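Watska Open Day: Shirt Folding Demo Data

Recordings and notes from the two-arm folding station at the Watska open day in May. If you stood at the rope and asked us where the data would end up, you've found it!
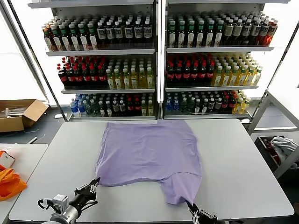 What's in it

The set has 400 recorded episodes of two robot arms working on a T-shirt, all made during the open day and the setup evening before it. An episode starts with a shirt on the white table and ends when the operator presses the pedal, whether the fold came out well or not. Please don't skip the bad ones. Some of our favorites are in there, including a long fight with a sleeve that got the biggest cheer of the afternoon.

Each episode folder contains:

- video from the head camera and both wrist cameras
- joint positions and gripper opening for each arm
- a short text note typed by the operator
- an outcome label: folded, partly folded, or dropped

How the day ran

Doors opened at 10 and we ran the station in blocks of 45 minutes, with a break in between to rest the motors and answer questions. For the first part of each block an operator drove the arms by hand from the leader rig. After that we let visitors try it, and this was so much fun that the second block ran well over. Kids were very good at it. They don't hesitate, they just grab a corner and go (adults tended to apologize to the shirt).

The last block was the Plandura policy running by itself. It was trained on lab data from Kettunen and had never been in that room before, so we really didn't know what to expect. It found the lower corners nicely and had a harder time with the second fold. Those runs are marked "auto" in the notes.

Folder layout

operator/ trained operators
visitor/ people from the crowd, first try or second try
auto/ policy runs
setup/ the evening before, mixed quality

Known problems

The light changes a lot. There are big windows behind the station, and by early afternoon the head camera is fighting the glare. We left exposure on automatic and would lock it next time.

The background is busy. Shelves full of bottled drinks stand behind the table, and a model trained only on this set may get attached to them. Mixing in data from other rooms helps.

In 3 visitor episodes the left wrist video is missing its first seconds. They are listed in skip.txt.

The partly folded label is a judgment call. Two of us labeled the set and we didn't always agree, especially on crooked sleeves.

Visitors and privacy

Everyone who drove the arms signed a form at the desk. Sound was not recorded. Where a visitor leaned into view, we cut the episode.

Using the data

Free for research and teaching. Please credit the Luseck folding group and mention the open day. If you train something on it, write to us, we would love to see it fold! We're hoping to reach 3000 episodes by adding sessions from the next few events, with long-sleeved shirts and towels on the wish list.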